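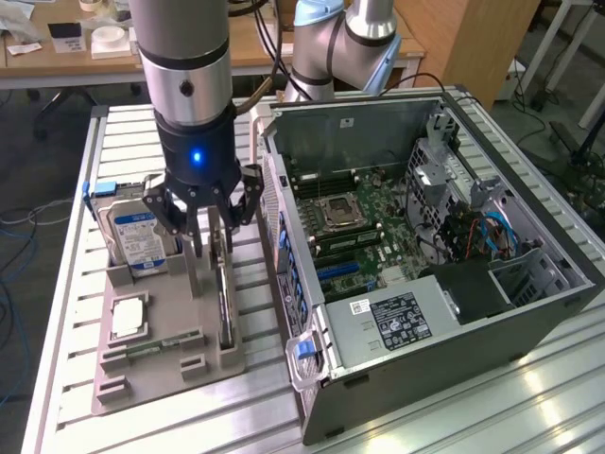

3.2 Poste de travail et gabarit

Le poste a été monté dans l'atelier partagé de Bratmont, sur une table en profilés d'aluminium rainurés qui reçoit à la fois les bras et les gabarits. Le démontage et le remontage d'ordinateurs de bureau y servent de tâche de référence. Les composants à insérer sont présentés dans un plateau gris imprimé en 3D, à gauche de la tour ouverte et couchée sur le flanc (figure 2) : le disque dur de 3,5 pouces est maintenu debout dans un berceau, le processeur repose dans un logement carré peu profond, et les barrettes de mémoire occupent deux supports d'orientation différente, l'un horizontal, l'autre vertical. Ce choix permet de comparer deux prises pour une même pièce sans modifier le programme d'insertion.

Figure 2. Poste Cumomico : pince au-dessus du plateau, support de processeur vide sur la carte mère.

Le plateau a été dessiné avec le logiciel Paquette et imprimé en septembre. Une première version, trop souple, fléchissait lors de la saisie du disque ; les parois ont été épaissies de 2 mm. La vitesse d'approche est limitée à 30 mm/s au-dessus des logements, et le contrôleur Mikoler interrompt le mouvement dès que l'effort dépasse le seuil fixé pour la pièce. Chaque série d'essais débute par un recalage du plateau sur les rainures de la table — opération manuelle, refaite après tout changement de tour. Les 800 cycles analysés en section 4 ont été exécutés dans cette configuration.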